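Frequently Asked Questions

I get a lot of the same emails about my handmade soap, so I finally sat down and put the answers in one place. If yours isn't covered, use the contact form and I'll write back (give me a few days in August, when I'm at the markets).

Who makes the soap?

Me! I'm Jyoti Rastogi, and I make every batch in my kitchen in Tiltton. My neighbor Atieno Mwakyusa helps with wrapping when the holidays get crazy, but the mixing, pouring and cutting is all mine.

How did you get started?

My skin got really dry one winter and I couldn't find a plain bar that didn't smell like a candle store. So I took a class, ruined a good pot, and kept going. The first bars were so ugly that I gave them all to my brother-in-law, who is still using them up, I think.

Is there lye in your soap?

Yes, all real soap starts with lye. It reacts with the oils while the soap forms, and with the right recipe there's none left in the finished bar. I weigh everything twice, and I always use a bit more oil than the lye needs, so the bars feel gentle.

How long does a batch take?

Mixing and pouring is one evening. Then it sits in the mold overnight, gets cut, and goes on the rack for at least four weeks. I know it's hard to wait when your favorite is sold out, but young soap is soft and it melts away in no time.

What do you use for color?

Clays, spices and plant powders mostly. Turmeric gives me a nice yellow, though it does fade if you leave the bar on a sunny windowsill. The greens are the worst for that, so please keep them somewhere dark until you need them.

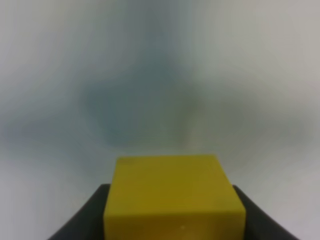
I don't use glitter and I'm not going to start, sorry! People ask every year. It ends up in the drain and then in my rugs.

Do you have anything unscented?

I do, it's called Tomar and it's just olive oil, coconut oil and shea butter. It's my best seller with new parents. If you have allergies, do read the label first and test a small patch on your arm.

How do I make a bar last longer?

Keep it out of the spray and put it on a dish with holes so it can drain. I also like cutting a bar in half and only using one piece at a time. Mine last a good 3 weeks that way, and we're a family that washes a lot of hands.

Can I order a big batch for a wedding?

Sure, and I love doing those! I need 12 weeks' notice, please. The biggest order I've done so far was 575 mini bars and my kitchen smelled like lavender for a month.

Do you ship?

Within the US only for now. Shipping is free if you order 18 bars or more, and you can mix and match scents however you like.

Can I return something?

If it's unopened, yes. If it got banged up in the mail, send me a quick photo and I'll put a new one in the post.

Page last updated 03/07/2020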